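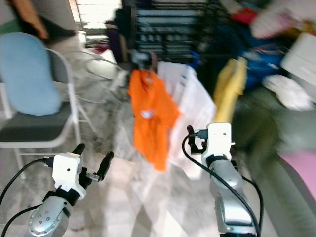
4.2 Laundry in a lived-in room

I'll admit I picked laundry because I hate doing it. Cauã Mendonça wanted dishes, but we settled on shirts, hangers and a drying rack, and we left the room as cluttered as we found it.

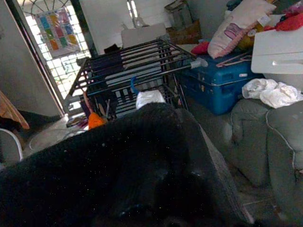

Cloth is still the hard part. A policy that does fine on boxes gets lost when a sleeve folds under itself, and the Josgate baseline was no better for us – even after 500 extra demonstrations.
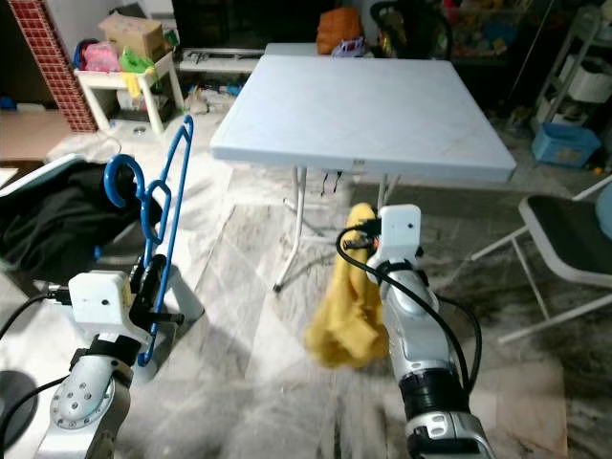 Two arms help a lot, mostly because one can hold while the other fusses with a collar. We trained on up to 1,000 episodes and ran 312 trials in June. So can a machine do this chore yet? Slowly, with me standing by, I'd say sort of.

Figure 4. Two-arm work at the drying rack, with hangers along the front rail.

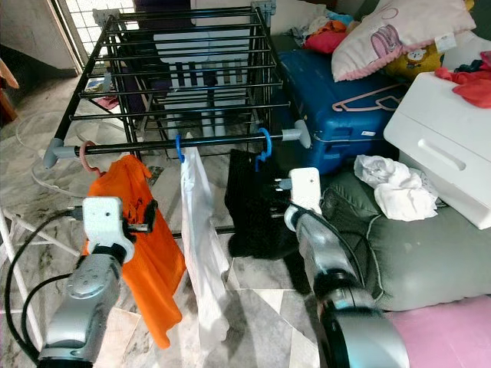 4.3 Where the grasps fail

Most of our bad grasps were at hems.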